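A few posts on a method Frauke Meinecke and I have been running in simulation since November. We call it Sitton. The question is narrow: can a policy that sees only the wrist view work out where its own arm is pointing when there is nothing to pick up?

Most of our evaluation rooms put the target in view at the first step. That flatters the policy. Sitton does the opposite — each episode starts from a wrist pose drawn at random, including poses where the view is mostly wall or floor.

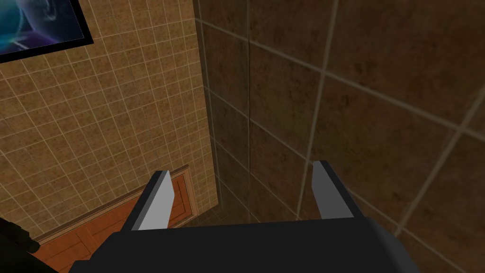

Heading error is the number we report. It is the angle between where the policy believes the wrist is pointing and where the simulator says it is. Corners ought to be easy, as two walls give two directions. The usual trouble is that both walls carry the same texture and the policy mixes them up. With small tan tiles on one side and large brown ones on the other, it has something to tell them apart by, and the error drops.

We ran 1885 episodes, with 50 rooms held out from training. The baseline is Cerance, our older policy, which takes the same wrist view but has no heading output. We fitted a small linear readout to its features so the two could be compared.

Median heading error on the held-out rooms: 6 degrees for Sitton, roughly three times that for the Cerance readout. The gap is widest in the first ten steps and narrows after that, once the arm has moved enough for either policy to gather evidence.

Floors are a separate problem. A regular grid looks the same after a quarter turn, so tile lines alone leave four possible headings. The policy needs one more cue, such as a door edge or an object it has already seen from another side.

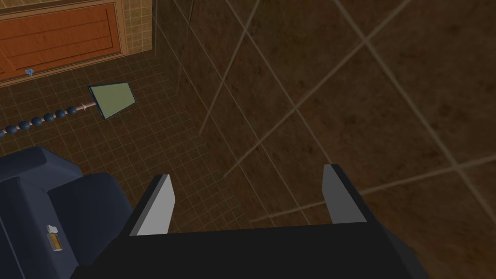 Elfriede Rothe asked whether the policy is reading heading at all, or has simply learned which textures tend to go with which wall in the training rooms. She would want the textures shuffled per episode before believing the median.

Fair objection. We did the shuffle. Textures were reassigned to surfaces at random at the start of every episode, with geometry left alone. Median error went from 6 to 10 degrees. So part of the result was texture memory, and the larger part was not. The Cerance readout got worse by a similar amount.

The shuffle also broke one thing we had not expected. Where a floor and a wall drew textures with the same grid spacing, the policy sometimes placed the wall a quarter turn out and stayed there for the rest of the episode. More steps did not help. We have no fix for this yet.

Wall-mounted things help more than I would have guessed. A screen seen at a steep angle has straight edges and a known sort of shape, and it doesn't repeat across the wall the way tile does.
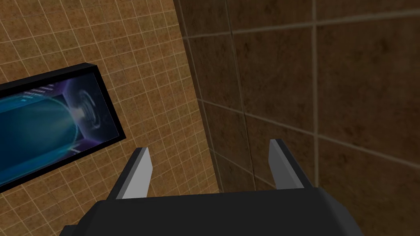

## Still to do

- Repeat the shuffle with screens and pictures removed, to see how much they carry by themselves.
- Try a version with two frames of memory. The current one has none.
- Port the start-pose sampler to Vistau, where the lighting model is different — I expect the darker walls to suffer first.
- Write up the quarter-turn failure properly. Frauke has the episode list.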